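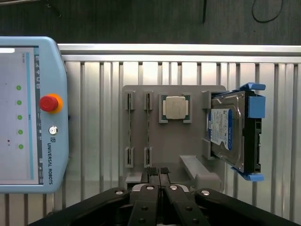 Fig. 1. Teach pendant with the stop button beside the screen.

Placement Report – Paralegal Practice Module
Student: Harpreet Leclerc
Placement supervisor: Amrit Fraser
Host: Poduval Legal, Skodcombe office

1. Background

I did my placement in the client intake team at Poduval. Small office, mostly wills, probate and house sales, some employment. My project was to look at how new client files get opened and why so many come back for correction. Ms. Fraser picked the topic, I picked the method. The work ran through May and the write-up took longer than it should have.

Before this I had done the first two units of the paralegal certificate and a bit of reception work. No file handling. First week was mainly shadowing, learning where things are saved, and getting told off (nicely) for leaving a conflict check half done.

2. What I looked at

The office moved to Netetti for case management last year. Before that it was paper plus a shared spreadsheet. I went through 969 intake records in total. Of those, 300 came from before the change and 300 from after it were read in full, line by line. The rest I only skimmed for missing fields.

For every full read I noted:
- was ID on file before the engagement letter went out
- was the conflict check dated and initialed
- did the fee estimate match the letter
- who opened the file (role only, no names)

Client names were blanked before I got the records. Signed the confidentiality form on day one, copy is in Appendix B.

3. Findings

Missing ID was the most common problem in the old files. Much better under Netetti – the system won't let you send the letter until the ID box is ticked. But ticking a box is not the same as having the document. Found several files where the box was ticked and the scan was of the wrong person in the household, usually a spouse.

Conflict checks went the other way. On paper there was a pink sheet and you couldn't miss it. Now it's a tab, and people opening files in a hurry skip the tab and come back later. Or don't. The date shows when it was saved, so the late ones are easy to find.

Fee estimates: mixed. House sales nearly always matched. Probate was messy becuase the estimate often changes after the first meeting, and the second letter isn't always saved to the same folder.

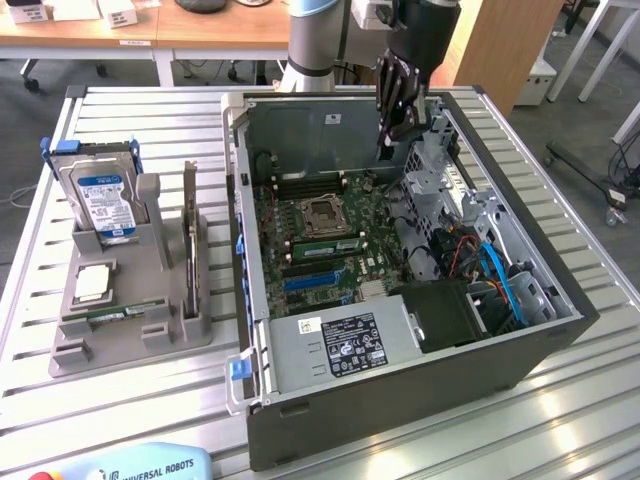

Fig. 2. Open computer case with the side panel off.

4. Interviews

Spoke to the intake staff and two of the attorneys, short chats, 15 minutes each if that. Main points:

Staff like Netetti for searching, dislike it for anything involving a couple or a family (it wants one client per file). Workaround is to open two files and link them, but the link has to be made by hand and new people aren't shown how. I wasn't shown either until week three.

The attorneys mostly wanted the first call notes to be longer. Intake staff said they would write more if the notes box was bigger. Both fair.

I asked for sample intake forms from the Senley office to compare, got them late, so that section is thin. Senley still uses a paper checklist stapled inside the folder and scans it at the end. Slower to fill in. I only had blank forms from them so can't say if there error rate is lower.

5. Recommendations

Put the conflict check before the ID step, same as the ID block on letters, so it can't be skipped. One page guide for joint clients. Second fee letters to go in the main folder with the date in the file name.
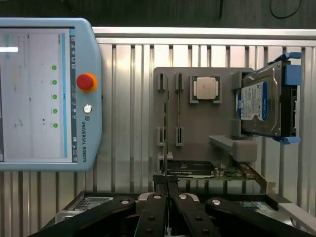
Ms. Fraser has already tried the file name one with the probate team and asked me to draft the guide. Draft is in Appendix C, 700 words, needs cutting to fit on one page. The conflict check change has to go through the software vendor, so that one is waiting on a quote.

6. What I'd do differently

Ask Senley for forms in week one. Set up my tally sheet properly before starting – I added the fee column late and had to go back over the older files again. Also take notes during the interviews and not on the bus after.

Would have liked to sit in on more first meetings. I got to two, both wills, and learned more about what intake notes are for in those than from the manual. If the module runs again the next student should ask for that early, the attorneys said yes as soon as I asked.

Appendices: A – tally sheet. B – confidentiality form. C – joint client guide (draft).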